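The dish rack question has come up again, so these are my notes on how I clear a table after a rice meal. The flat in Hollenstein has no dishwasher, and the drain side of the sink is too narrow for a full rack. The rack therefore goes on the table during clearing and back to the sink afterward.

Order of work matters more than speed. Paper and foil go in the clear bin first. Food scraps go on a tray of their own. Rice is the slow part: cooked grains stick to wood when fresh and come off cleanly after 26 minutes or so of drying - I stopped wiping right away last September and the cloth has stayed usable longer.
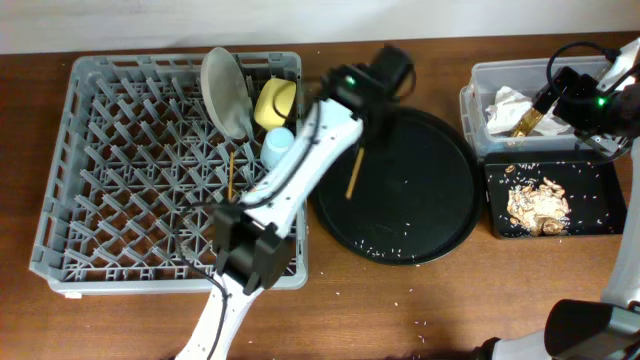
Chopsticks are the weak point of any pegged rack. The pegs are spaced for plates, so a thin stick leans, slides, and ends up flat on the bottom. Standing it in a corner between two pegs helps. Rahel Pfister uses a tall jar for hers and reports no problems, but a jar holds water at the bottom and wooden tips darken in it.

Plates go toward the back, cups in front, angled so the base does not hold a pool. The sponge gets a place against the rear wall of the rack, where it drains through the holes. Trays are last. A round tray takes the space of three plates and I dry it by hand.

Open item: a rack with a removable chopstick insert. Yanling Zheng has offered me her old one, 47 cm long. I will measure the sink on Tuesday.

Recent posts
Descaling a kettle with 200 ml of vinegar
Shelf spacing in the Parkent pantry
Oil finish on a tabletop, 700 days later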